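Lovville Makers & Small Shops Forum > Equipment > Buying Advice

Thread: second arm or better gripper first? budget help

retia_bench wrote:
ok so we have money for one thing before August and two people wanting different things. Short version -- Retia is a small kitting shop, 21 people, one arm on the packing line already. Boss says either buy a second arm or put the cash into a proper gripper plus simulation seats so we stop guessing. I'm leaning second arm. Talk me out of it or don't.

Parts are mostly flat pouches and small boxes. Some round tins. Tins are the problem.

gluepot wrote:
What gripper's on it now? And who programs it? Those matter more than the arm count imo.

retia_bench wrote:
Plain parallel jaw, came with the arm. I program it, badly. Pouches slide out if we rush.

marlo77 wrote:
Second arm. Always. One goes down, other one keeps packing. Simulation is a nice hobby and you'll be paying for the seat every year whether anyone opens it or not.

nuanchan_p wrote:
Disagree with marlo, sorry. Two arms with a gripper that drops pouches = twice the dropped pouches. We went through the same choice at Pralier and did the sim work first. Started with next to nothing in it, two-finger gripper model and a bare surface, checked approach angles and finger clearance before buying any hardware. Wrist view:
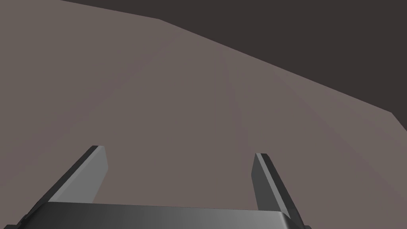
Nuanchan Panyasiri
Automation planner, Pralier
Member since Mar 26, 2022

You add the tins and pouches after. With the fingers open you get a feel pretty fast for how much room they need either side, and that's what decides your finger width and your tray spacing. We ended up NOT buying the wide gripper we had a quote for. Paid for the seats right there.

gluepot wrote:
^ this. Though how good is it for pouches? Soft stuff in sim is usually junk.

nuanchan_p wrote:
Junk, yes. Wouldn't trust it for pouches at all. Boxes and tins fine. For pouches borrow a suction head from your dealer for a week and just try it.

marlo77 wrote:
So you pay for sim AND still have to test on the real thing. Thats my point.

nuanchan_p wrote:
For one part type out of three. And testing on the real arm means line stopped. Put a number on that hour before you call it free.

thammasiri_pichit wrote:
Pichit here, buying side at Thammasiri. Both of you skip the boring lines. For the second arm budget:
-- the stand and guarding, gets forgotten every time
-- power and air to the new spot
-- spare fingers, get 2 sets
-- training days
-- service plan, ask what it costs in year two not year one
For us the extras came to about half the arm price again. If your quote only says "arm" it isn't a quote.

retia_bench wrote:
ugh. The quote says arm and controller. Nothing on guarding.

thammasiri_pichit wrote:
Then you can't compare them yet. Get it requoted with everything in, then look again. Also ask if the sim seat is monthly. Ours was, we took it for the planning stretch and dropped it.

marlo77 wrote:
Ok monthly I could live with. Still say a shop with a single arm is one bad cable from packing by hand.

gluepot wrote:
They pack by hand now when it drops stuff lol

retia_bench wrote:
true and hurtful

Right, plan for now. Requote the arm w/ guarding and air. Ask for a suction head loan. One monthly seat, I'll do tins and boxes in it. Nuanchan, did you model the tray too or only the fingers?

nuanchan_p wrote:
Fingers first, tray once we had the spacing. Get the finger drawings from the vendor befor you start, don't measure them yourself. I did, was off, lost a couple of days.

retia_bench wrote:
Emailing them now. Will post the new quote when it comes in.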